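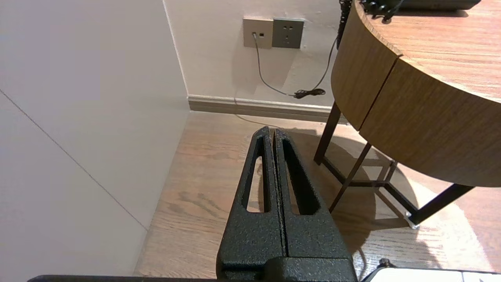 Skirting boards before or after the floor goes in?
Reading time: 2 minutes
Print this thread | E-mail to a friend

trulunwood_kirsten wrote:
Hello all, and sorry in advance for the ramble. We're finally doing the back room at our place in Wonville (it's only taken us since January!) and my brother-in-law Rodrigo swears the skirting has to come off before the new boards go down. I'd much prefer to leave it where it is and run a bit of quarter round along the front. It's 40 metres of skirting all up and the old paint colour is lovely. Am I being lazy?

saidalaoui wrote:
Not lazy at all, Kirsten. We left ours on in the Trirnitmont house, tacked the beading over the gap and it's been fine for 12 years. Spend the weekend with your family, I say.

OldMateAshraf wrote:
I'll have to disagree with Said, lovely bloke though he is. Quarter round always looks like an afterthought to me, and it collects dust like you wouldn't believe. Take the skirting off gently, number the backs in pencil, and it'll go back up the way it came. Score the paint line first or you'll tear the plaster, ask me how I know.

saidalaoui wrote:
Each to their own, mate! My dust and I get along.

aicha_elk wrote:
Depends on the walls, I reckon. If they're old plaster I'd leave well alone. What are yours, Kirsten?

trulunwood_kirsten wrote:
Plasterboard, all of it. Okay, Ashraf, I'm coming around. Off to find a pencil and a pry bar.

Last reply 8/4/18
Contact us | Copyright Younis Home Forums | Back to top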